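Fludunico
Products / Bench cells / Skarulska two-hand button cell

Skarulska two-hand button cell
Article number 1383

Skarulska is our table cell for teaching and repeating simple press tasks with two arms and two multi-finger hands. The page explains how the cell is set up, what has to be looked after in daily use, and which parts can be changed by the customer. Please read it together with the printed manual, where the safety rules are given in full. 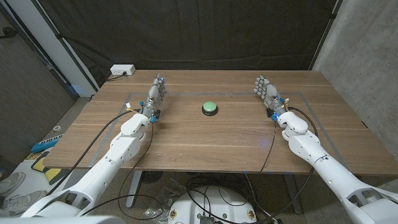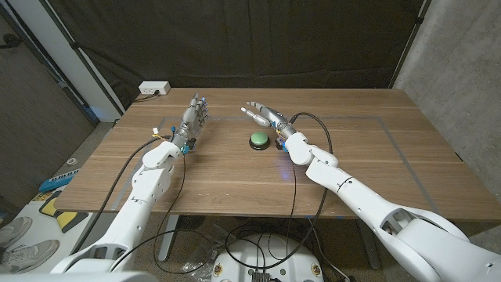

Both hands at the table, with the button between them inside the tape outline. 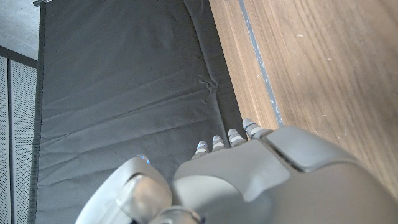
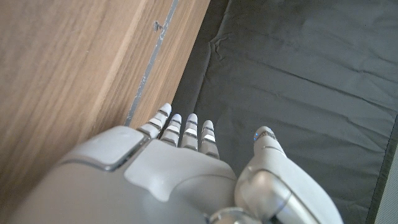 Wrist camera views at the table edge. The small light on the thumb is blue.

Placing the table and the base

Put the table on a level floor and turn it so that the grain or the long side is easy to compare with the tape lines. Move the robot base to the middle of the front edge and lock it. Both shoulders should have the same distance to the table. If they do not, loosen the base and correct it now, as later every taught position will carry the same error.

Hang the backdrop behind the table before you adjust the head camera. It must be dark and without shine. Small folds do no harm, but a cloth which moves in the air from a fan or an open window will disturb the picture. Fix the lower edge when this is the case in your room.

Tape outline

The outline tells the operator where the hands may work and where the button must return after cleaning. Use matte tape only. Press it down well at the corners, and change a strip when it becomes frayed, even if the rest is still good. An old strip with loose fibers can catch a fingertip.

We recommend that you do not remove all strips at one time. Change one, check the button position from the head camera, then change the next.

The button

The button stands on the table with its round base and can be lifted off by hand. Wipe the underside and the table before you put it back, otherwise it will slide under pressure. Press it with your own finger in the middle and also near the rim of the cap. The travel should feel the same. If one side is harder, the cap is not seated properly: turn it a little, take it off, and set it on again from straight above.

Routing the hand cables

Most service calls for this cell concern the cables, and only few of them concern the hands. Each hand cable needs a free loop at the wrist. The loop must be large enough for the full turn of the wrist, but it must not come between the fingers and the button. Leave the rest of the cable on the outer side of the arm and let it go down to the base without tension.

To check a loop:
Switch off the drives and support the arm with one hand.
Turn the wrist slowly to both ends.
Look at the connector during the whole movement. It should not bend.
Repeat with the elbow folded.

Do not tie the cable tightly to the arm. A tie on the moving side of the elbow will cut the jacket in a short time.

Starting in the morning

Switch on the base first and wait until both arms report ready. Open the fingers fully, close them, and open again. When the movement is not smooth, stop and clean the joints with a dry brush. Oil is not allowed in the finger joints. It collects dust, and the fingers then close at different speeds.

After this, run the reference program. The right hand presses the button once and goes back, then the left hand does the same. No load should be on the table except the button.

Service interval

Fingertips: inspect every 90 operating hours
Wrist connectors: inspect at the same time, clean with dry air
Wrist screws: check the tightness every 3 months, without thread glue
Wrist camera windows: wipe with a soft cloth when needed
Reference program: after each change of a hand, a cable or the table position

Changing a hand

A hand can be changed by one person, but the first time it is easier with two. Support the arm, disconnect the cable at the wrist and only then open the screws. Keep the hand straight when you pull it, because the centering pin is thin. The new hand goes on in the reverse order. Left and right hands are not interchangeable, and the adapter plate will not close if you mix them.

Parts in the box

2 hand cables, left and right
Button with base
Matte tape, one roll
Leckie wrist adapter plates, one pair
Dry brush and screw key

Table and backdrop are ordered separately.

Questions and repair

Technical questions: Krisztina Illés, Fultach workshop
Spare parts and returns: Jolán Szénási

For a repair, please send the hand together with its cable, in the original foam, and write on the form in which position the fault appears.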